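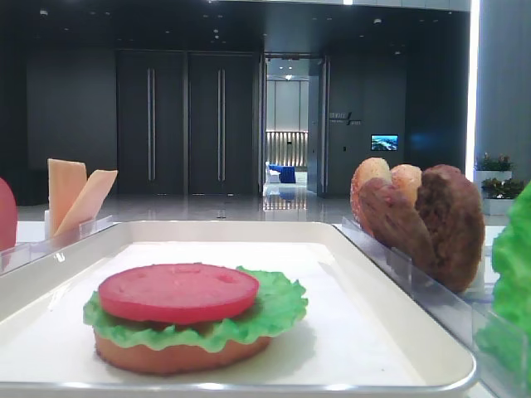

Figure 1. Bottom bun, lettuce and tomato on the tray, with the clear holders behind.

25/06/2023
By the Killar Table project group

Our project was to design a pretend food station for the play corner at the Driden after-school room. The children there already had a box of play food, but it was all kept together and most of it ended up on the floor. We wanted one activity with its own place on the table, where a child could build something from start to finish and then put it back. We picked a burger.

The idea is simple. The pieces stand upright in clear holders and the burger is built on a white tray with a raised rim. We call the layout the Killar Table, after the street our school is on. The cheese slices stand on the left. The buns and patties share a rack on the right, and the lettuce we keep standing goes on that side too.

We started planning in January. The first version used shallow bowls for the pieces. It was cheap and easy to carry, but thin pieces like the cheese lay flat under other things and the younger children did not find them. Standing the pieces on edge fixed most of that. It also made tidying up part of the game, as the children liked sliding each piece back into a slot.

The order we wrote on the recipe card is bottom bun, lettuce, tomato, cheese, patty, top bun. We argued over this for longer than we should have. Two of us wanted the patty straight on the bun, as most burger places do it. In the end we kept the lettuce low. The leaf is wider than the bun, so its ruffled edge sticks out and a child can see right away that the layer is there. The tomato is a little smaller than the lettuce and sits well on it.

Some problems were left over. The bun halves and the patties are close together in the rack and overlap, and small hands tend to pull out two when they want one. Wider spacing would help – we did not have the table space for it. The clear panels also catch the light, and one child asked us if they were ice.

The tray worked better than we expected. The rim gives a clear edge to build inside, and the plain white floor makes the colors of the food easy to see.

If we did this again, we would make the rack longer and add a second tray, so that two children could build at the same time. We would also put pictures on the recipe card in place of words. The written card was mostly read by us.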